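Filed under: Home & Kitchen / Threads

I spent most of June picking a countertop. Posting what I learned in case it saves someone a weekend.

Start with how you cook. I roll dough, I make tomato sauce, and I leave lemons sitting cut side down. Acid etches marble. Sealer slows down stains, but it does nothing for etching.

Busosier had 31 slabs in the yard when I went. Small samples are close to useless for stone with a lot of veining. A four-inch square can be all background. Go see the whole slab and put your name on it.

Ask which slab you are getting, in writing. Varkside would only promise "same lot," and two slabs from one lot can look like different stones.

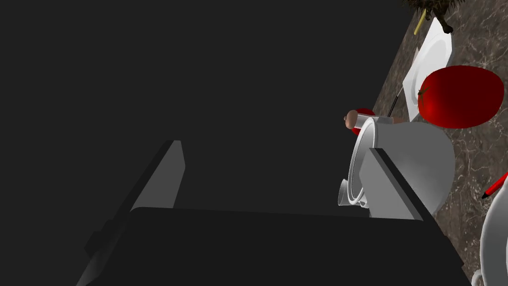 Posted by slabnotes · 21 Jun 2018

Brown marble with white and pale veins is the look I kept coming back to. It hides crumbs and coffee drips better than plain white. It does not hide rings from a wet glass.

Quotes: I got 2. One included the sink cutout and the other charged for it separately, plus a fee for each outlet. Line them up item by item before you compare totals.

Both shops charged extra for a polished edge on the side that goes against the stove. You can't see that side once the stove is in. I said no.

Template day took 11 minutes. Have the sink and faucet in the house by then. They want to measure the real ones.

I put down a $100 deposit to hold the slab. Refundable until they cut it. Read that part of the form.

For cleaning, dish soap and water. No vinegar, no bathroom spray. Dry it after.

Someone asked about seams. Mine goes at the sink, where the piece is narrow anyway. Ask to see the layout on the slab before they cut, so the veins run the same way on both sides.

Install is next week. Will add to this thread if anything goes wrong.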